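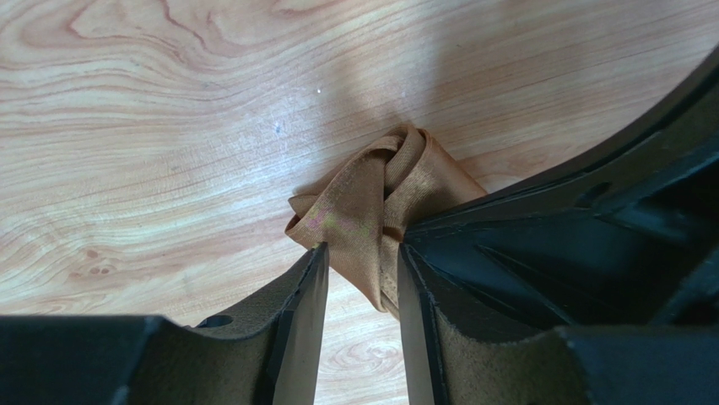

Marisa Vitale wrote to us after her second order and said she'd tied hers every way she could think of, and the knot she keeps going back to is the plain one, a single loop pulled snug with the ends left to fan out however they please. We were so glad to hear it, because that's how most of us at Medby wear ours too!

## The Fabbri Tying Cloth

The Fabbri is a square of soft brown fabric with a little sheen to it, somewhere between tan and caramel depending on the light you catch it in. We started out selling it as a neck scarf and it still makes a lovely one, but over the years people have put it around bread baskets, bottles of olive oil, ponytails, bag handles and (this was a new one on us) the neck of a cello. So now we just call it a tying cloth and leave the rest to you.

What we like best is how it folds. A stiffer cloth fights you when you go around a second time, and a very slippery one lets go as soon as you turn your back. The Fabbri stacks up on itself nicely, so the bands of a knot lie one over another and you can tuck a loose end underneath without the whole thing swelling up like a fist. Gather it narrow below the knot and you get small, close pleats that look as though you took a lot more trouble than you did.

### Tying the house knot

1. Lay the cloth flat on a table and fold it corner to corner.
2. Roll or fold the long edge toward the point until you have a band as wide as you like. Three fingers is a good place to start.
3. Cross the ends, bring one up through the middle, and pull gently.
4. Fold the top over into a loop, and spread one end out to the side into a flat little triangle.
5. Pinch the other end just below the knot and give it a tug to set the pleats.

If it comes out lopsided, leave it that way for a minute before you start over. Ornella Fontana, who picked the color, ties hers crooked on purpose and gets more compliments than anybody.

### Looking after it

Wash it by hand in cool water with a small amount of mild soap, and press out the water in a towel. Please don't wring it. Iron it on the low setting from the back, with a thin cotton cloth in between, and undo any knots before you put it away for the season or you'll be ironing for quite a while.

### Color and sheen

The brown will look lighter by a window and deeper under a lamp, and the finish can pick up other tints when the light comes in low. Screens vary as well, so if you're matching it to a coat or a tablecloth, send us a note and we'll mail you a swatch. There are 400 cloths in this run, and the next one is planned for May.

### Ordering

Cloths ship folded flat in a paper sleeve, with the knot instructions printed inside. Orders leave our shop within 3 working days, and you have 16 days to send an unwashed cloth back if it isn't the brown you had in mind. For gift orders of 5 or more, write to Arturo Benedetti at the shop and he'll tie each one for you before it goes in the box.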